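Desk organiser

A desk organiser is a tray, box or rack divided into sections and used to keep small items apart on a desk, shelf or dressing table, or inside a drawer. 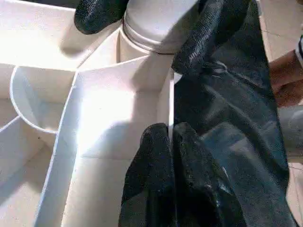
A white plastic organiser tray with straight and curved dividers

Types

Open trays are the simplest kind. They have a flat base and low walls, and are often made to fit a drawer. Upright organisers have taller walls and hold pens, rulers or bottles on end. Stacking organisers are sold as separate units that lock together at the rim, while carousel types turn on a central pin.

Compartments may be fixed or movable. Fixed dividers are moulded or glued in place. Movable ones slide into slots in the side walls - a system first used in sewing boxes and print shops - and can be taken out for cleaning.

Materials

Early trays were of wood, tin or pressed card. Leather-covered sets with an inkwell and pen rest were common in offices until ballpoint pens came into wide use. Most trays are now plastic, though bamboo, wire mesh and felt are also sold. White and clear plastics show dust and ink marks more readily than dark ones.

Manufacture

Plastic trays are usually made by injection moulding. Melted plastic is forced into a steel mould, cooled and pushed out. The walls are made slightly thinner at the top than at the base so that the tray comes free of the mould. Tall, thin walls are harder to fill evenly and may warp if cooled too fast.

The Kerkside works began making drawer trays for schools and at one time listed 385 patterns, of which around 200 were for cutlery. Its Zalau range, with curved inner walls, was sold in 4 sizes. The moulds later passed to Ung, which dropped the smaller sizes.

Collecting

Older desk sets are collected, mainly those with their original inkwells. The Jultametti collection holds 3,365 trays, boxes and pen stands and is open to visitors every month except February.

See also

Pencil case
Cutlery tray
Type case

Page last changed 22/10/2025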